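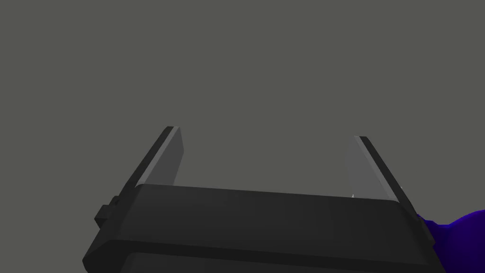 Vol. 18, No. 6, page 41

Gillies 600 bowling machine
Reviewed by Cillian Heffernan

The Gillies 600 is a two-wheel cricket bowling machine aimed at clubs and school nets. It replaces the 500, sold until June, and keeps the same tripod and ball chute. The motors, the control box and the battery are new.

We set it up on an artificial pitch at the Sinton indoor nets and bowled 1846 balls over nine sessions, all dimpled practice balls from one batch. Wheel speed is set separately for each side on two dials, so swing comes from the difference between them. The dials have click stops now. On the 500 they turned freely and drifted with vibration.

Length was consistent at medium pace. With the head locked, most deliveries pitched within a bat's length of each other. At the top setting the spread widened — mostly along the pitch, with little change in line. Worn balls made it worse, and we stopped using any with visible splits. Spin is the weak point. Off breaks turned enough to be useful, but leg breaks at slow speed dropped short unless the head was raised two notches, and the manual does not mention this.

The battery lasted through three full sessions between charges. The charger has no level indicator, only a light that goes out when charging ends. Changing a wheel takes one hex key and a few minutes. The rear leg clamp slipped twice on a hard floor until we tightened it past the marked line.

Pilik makes a cheaper machine with a remote feeder, which the Gillies lacks at this price. The Prokuvico feeder fits the chute but is sold separately.

For a club that mainly wants pace and swing practice, the 600 is worth the upgrade. Owners of a 500 who bowl mostly spin can wait.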